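Print this page | E-mail this page

Stindale Room - Floor, Platform and Covers FAQ

Questions we get over and over from people booking the room. Read before you e-mail please. Last gone over in August by Luana.
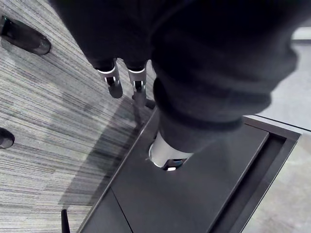 Most of it is about the carpet. Some about the black platform, some about the dark cloth covers and how to get lint off them.

Can we wear shoes on the carpet?
Yes. Clean ones. If it's been raining, use the mat by the door and wipe properly.

What color is the carpet? We're trying to match a backdrop.
Gray, white and dark slate, in fine streaks. Reads as mid gray from across the room. Don't go by your phone screen, it looks bluer on some. E-mail Luana Evangelista for an offcut, she has a box of them.

Somebody spilled coffee. Now what?
Blot. Don't rub. Cold water, white towel, blot again. Then tell us - even if you think it came out. The streaks hide a lot and we find it later by the smell. No spray from home, we had a bleached patch from that once and it cost us a whole strip.

How do you vacuum it?
Along the streaks, not across. Slow. Two passes next to the platform, crumbs collect there. Vacuum is in the hall closet, bags on the shelf over it.

How do I clean the platform?
Dry microfiber first, then a barely damp one. The top is matte black so every fingerprint shows and so does every streak of cleaner. No polish!! Polish leaves shiny spots and they dont come off.

And the channel inside the raised rim?
Soft brush, the little one on the hook. Dust sits in there. Same brush for the seam between the panels. Please don't dig at it with a knife or a key.

Can I put something in the round opening?
Not drinks. Not pens. If you drop a screw or an earring down there, leave it and call Meinir, don't go fishing with a coat hanger.

Is it OK to stand or sit on the platform?
No standing. Sitting, also no. Kids too.

Can we move it?
No. Move your tables instead, there are 17 folding ones in the Mridha storeroom next door. Two people per table, lift them, dragging pulls the carpet.

The covers have lint all over them. Tape or brush?
Tape roller. Dark charcoal cloth shows everything, so do this last, after vacuuming. Brush just pushes it around.

Can the covers be washed?
By us, yes. Cold, inside out, hung up. Never the dryer, the ribbed cuffs go baggy and then they won't stay put. If one is dirty, leave a note on the clipboard.

A cuff is bunched up. Do I straighten it?
A few folds is fine, leave it. If it's twisted right round or a thread is hanging, note on the clipboard. Don't cut the thread.

When do we have to be out?
8 pm, carpet vacuumed, lights off. Needs 20 minutes if you do it right, so stop at 7:40. People always leave it till five to.

What if something gets damaged?
Tell Meinir Bellis the same evening. Small stuff we sort out. Anything on the platform surface goes to Visine for a quote and we pass that on to you. Photos help.

Do you rent the room through Skuneo as well?
Yes, same room, same rules. Deposit is handled on thier side.

Print this page | E-mail this page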